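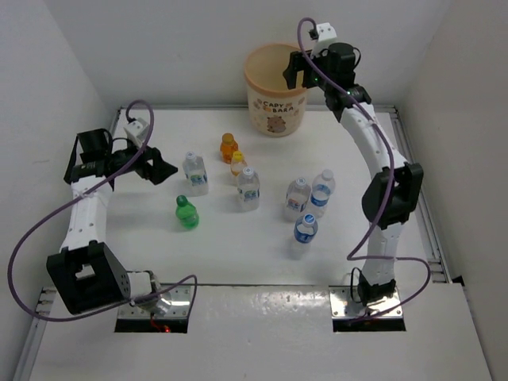 Overview camera, bottles-to-bin task, two arms, eight bottles on the surface.

Tulero Bottles – data card

Version of 2022-08-28. Maintained by Achilleas Christodoulou (recording, export) and Lefteris Stefanou (labels, checks).

Summary

Tulero Bottles is a set of 3239 teleoperated episodes in which two small arms pick up bottles from a white work surface and drop them into an upright bin. It was recorded for training and comparing imitation policies. All episodes come from one cell with the same pair of arms. The set is not large enough or varied enough to stand alone as a general grasping set, and we don't recommend using it that way.

Recording started in June. Everything recorded before the wrist cameras were remounted has been left out, as the viewpoint differs enough to confuse a policy trained on both.

Task

Each episode begins with both arms in the rest pose and a number of small bottles standing on the surface between them. The operator moves bottles into the bin until the surface is clear or the time limit is reached. The order is free. Either arm may take any bottle it can reach, and the operator decides which.

Handovers between arms are allowed but rare. They carry the flag handover in the episode table. If you want single-arm behaviour only, filter on that flag first and then on active_arm, in that order, because active_arm is left empty for handover episodes.

Bottles that fall over stay in play. A bottle that leaves the surface ends the episode, which is then marked dropped_out and kept.

Objects

There are 56 bottles in the pool. Most are clear plastic with a printed label and a white or blue cap. The rest are small coloured ones: green, amber-orange, and some with a bright yellow cap. The mix in any one episode is drawn by script, so near-duplicates often stand side by side.

The bin is cream with a peach-tan rim and tapers towards the base. It has CAPY BARA and a cartoon capybara printed on the front. The print faces the overview camera in most episodes. In 186 episodes the bin was turned on purpose so that the print is hidden or partly hidden; these have bin_rotated set to true. We added them after an early policy did noticeably worse with the plain side showing.

Known difficulties with the objects:

The lower bodies of the clear bottles blend into the white surface, above all from the overview camera. Segmentation masks for these are unreliable below the label.
Tinted bottles cast a faint colour on the surface. Two of the colour-based detectors we tried drew the box around the tint as well.
When clear bottles stand in a cluster, the front one often covers the label of the one behind. Object identity in those cases was taken from the setup script and then checked by hand.

Cell

White surface, pale walls on three sides, arms mounted along the near side on metal plates. Each arm carries a black gripper and a camera on a white bracket above it. The camera cables are purple and run outside the arm. They pass in front of the gripper and wrist in many overview frames, and their loops change shape as the arm moves. We have not masked them. Policies with heavy image cropping seem to cope; policies that use the full overview image sometimes treat the cable as part of the arm.

Cable slack was adjusted several times during collection. The dates of adjustment were not logged, so treat loop shape as uncontrolled.

The arm controller runs Lalisard, our in-house driver. Teleoperation goes through Escobar, which maps the two leader arms to the followers joint by joint with no scaling. Neither is needed to read the data.

Streams

overview – fixed camera looking at the whole surface
wrist_left, wrist_right – bracket cameras
joints – position for every joint of both arms, gripper opening included
command – joint targets as sent by Escobar, before smoothing
events – sparse labels, see below

All streams share one clock. Video frames are stamped on arrival at the host, not at exposure, so there is a small constant lag against joints. We measured it once per camera and wrote the value to calib/lag.json. It is not applied to the data. Apply it yourself if your policy is sensitive to it.

Directory layout

episodes/ one folder per episode, numbered from 00001
episodes/NNNNN/video/ three files, one per camera
episodes/NNNNN/state.parquet joints and command
episodes/NNNNN/events.json
tables/episodes.csv
tables/bottles.csv
calib/
splits/

Episode numbers have gaps. Removed episodes were not renumbered.

Event labels

Five event types are used: grasp, lift, release, miss and regrasp. Each has a time, an arm and a bottle id. Times were proposed by Fleko, a small script that looks at gripper opening and load, and were then corrected by a person watching the wrist video.

grasp is the first moment at which the fingers are closed on the bottle, even if the bottle then slips. release is the moment the fingers open over the bin. Whether the bottle landed inside is a separate field, in_bin, with values yes, no and unclear. Unclear is used when the arm blocks the view. Please don't fold it into no.

miss covers closing on air and knocking a bottle over. Earlier exports split these in two, but our two labellers disagreed too often about bottles that were brushed and then fell, and the split was dropped.

Quality checks

An episode was removed if any stream was missing, if an arm faulted, or if a hand entered the workspace after the start marker. Slow or clumsy episodes were kept. Failed grasps were kept too – they are useful for recovery behaviour, and a set made only of clean picks gave us policies that froze after the first miss.

Every episode was watched at least once at double speed. A smaller share was watched twice by different people to check event times. The disagreement per event type is listed in tables/agreement.csv.

Splits

Train, validation and test are divided by recording session. Frames from one session never appear in two splits. 5 bottles are held out of train and validation completely and appear only in test; their ids are in splits/heldout_bottles.txt. Please report results on held-out and seen bottles separately.

Limits and bias

One cell, one surface colour, one bin. Lighting is artificial and steady, although the glossy panel in front of the work surface shows mottled reflections that vary between sessions.
Two operators recorded nearly everything. One is left-handed and uses the left arm more, which shows up in active_arm.
The bin stands near the back wall, slightly to one side of centre, in almost all episodes. A policy can learn to release at a fixed place without looking. Test with the bin moved before claiming otherwise.
All bottles start upright. There is no data for bottles that begin lying down.

Reading the data

Install the reader from tools/ and run check_install.py against one episode folder. It prints the length of each stream and stops if they don't match. Joint order is the same for both arms, base first and gripper last. Units are radians, except for gripper opening, which runs from 0 (closed) to 1 (open).

Changes

Current version: rotated-bin episodes added, miss and topple merged, lag values moved to calib/.
Previous version: wrist video re-encoded after a fault that repeated the last frame of some files. If your copy has no calib/ folder, it is older than this and should be replaced.

Contact

Reports of wrong labels go to Lefteris Stefanou with the episode number and time. Anything about missing files or checksums goes to Achilleas Christodoulou.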